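株式会社Ralerは、仕切り付き収納トレーとブロック玩具を組み合わせた片付け学習プログラム「Matos」の提供を、二月より開始いたします。保育施設、学童保育施設および児童館を対象とし、遊びの終わりに行う分類と収納を、日々の活動の一部として取り入れていただくものです。

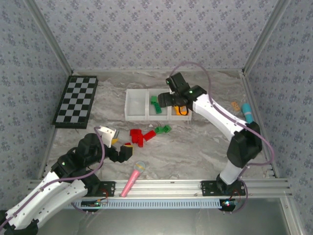
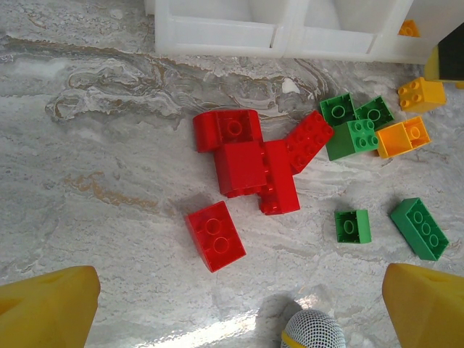 **【名古屋発、二月】**

## 開始の背景

当社は昨年度、ブロック玩具を常備する181施設を対象に、片付けに関する聞き取り調査を実施いたしました。その結果、色や形の異なるブロックを一つの大箱にまとめて収納している施設が多く、次に遊ぶ際に必要な部品が見つからない、床に残った部品の回収に時間を要する、といった回答が寄せられました。Matosは、これらの回答をもとに企画したものです。

## プログラムの内容

活動は、床や机に広げたブロックを区画ごとに仕分けるところから始まります。写真の白いトレーは樹脂製で、内部が仕切られています。二枚目の写真では、大理石調の面に赤、緑、黄、オレンジのブロックが散らばっています。どの区画に何を入れるかは施設ごとにお決めいただけます。色で分ける方法のほか、大きさで分ける方法、アーチ形など特殊な形だけを別にする方法を、付属の手引きに掲載しております。

一回の活動時間は、準備を含めて70分以内を想定しております。年少のお子様の場合は、使用するブロックの数を減らし、二色から始めることを推奨いたします。

## 提供形態

- 基本セット「Stevia」：仕切り付きトレー、ブロック200個、指導者用手引き
- 大型セット「Taron」：仕切り付きトレー、ブロック700個、指導者用手引き、区画表示用シール

トレーのみの追加購入も承ります。すでにブロックをお持ちの施設につきましては、手引きとトレーの組み合わせでのご提供が可能です。価格は施設の種別および数量により異なりますため、個別にお見積りいたします。

## 安全に関するご注意

小さな部品を含みますので、三歳未満のお子様には使用させないでください。活動の際は必ず指導者が立ち会い、終了後は床面および家具の下に部品が残っていないことをご確認ください。トレーに破損が見られた場合は、使用を中止し、当社までご連絡願います。

## 今後の予定

提供開始後は、導入施設を対象とした説明会を毎週火曜日に開催いたします。家庭向けの小型セットについても検討を進めており、仕様が決まり次第、改めてお知らせいたします。

## 本件に関するお問い合わせ

株式会社Raler　広報室
受付時間：平日午前十時から午後五時まで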